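Filed under: Community Kitchen, Bread Basics
Search this site Go

Maddocks Bread Club — your questions answered

Do I need any experience?
None at all! Plenty of our members had never touched flour before their first loaf, and we love a beginner.

When do you start up again?
5th January, at the Jurimville hall. Doors open 30 minutes early for a cuppa and a natter.

How long is a session?
90 minutes, though your dough keeps rising at home — that's half the fun.

What should I bring?
An apron, a tea towel and a jar with a lid for your starter.

Can I bring the kids?
Yes please! Anyone over 10 can have their own bench spot.

My starter smells like nail polish. Is it dead?
Just hungry. Feed it twice a day for 3 days and it should perk right up. 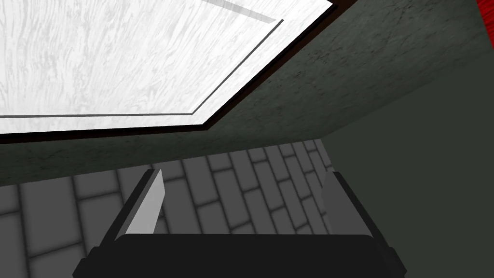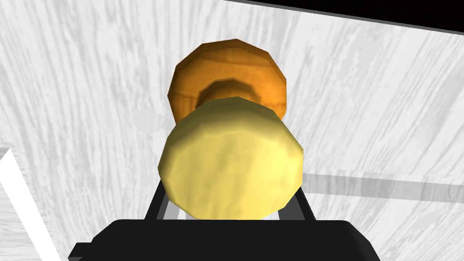

Pale wood grain first, then a rounded yellow shape with orange wood behind.

© Maddocks Bread Club | Contact us | Back to top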